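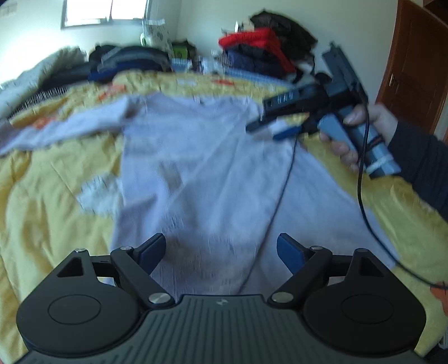
2 min read

The Hergate ribbed long-sleeve is back in our fall basics, and I'm so glad it is! If you missed it in October, it's the pale lavender one, so light it can pass for white until you lay it on something yellow.

The neckline is wide and rounded, so it sits nicely under a cardigan (or over a tank, if you run warm). Fine ribs run up and down the body and give it a good stretch. The hem widens a bit when it's laid flat but settles once you have it on. I've worn mine on a 14-hour travel day and then slept in it.

Votham knits this one for us in small runs. The first was 1,000 shirts, and the size medium went first, so we asked for more mediums this time. Sizes run from 2 to 14. Between sizes? Go down for a close fit, or stay put if you want room for a layer. 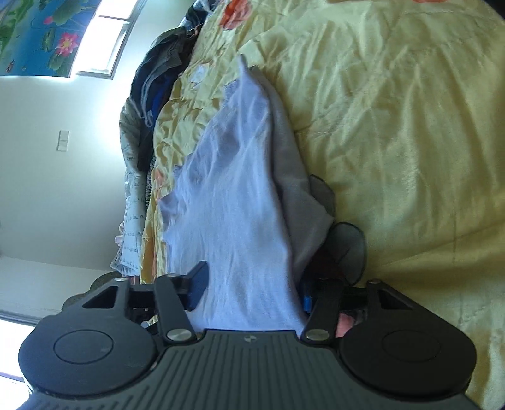
Pale lavender, all bunched up on the yellow satin comforter.

Ribbed knits crease softly, and this one is no different. Lay it out flat, smooth the sleeves straight out to the sides with your hands, then fold them in and bring the hem up to the neck. I skip the iron completely. For a suitcase, roll it from the hem, and it takes up hardly any space!

Wash cold, inside out, with light colors. Dry flat if you can, low heat if you can't. Please don't hang it wet, as the weight pulls the shoulders down.

Style number: 107
Color: Pale Lavender
Also in this knit: the Rosberg crew and the Ghauri tank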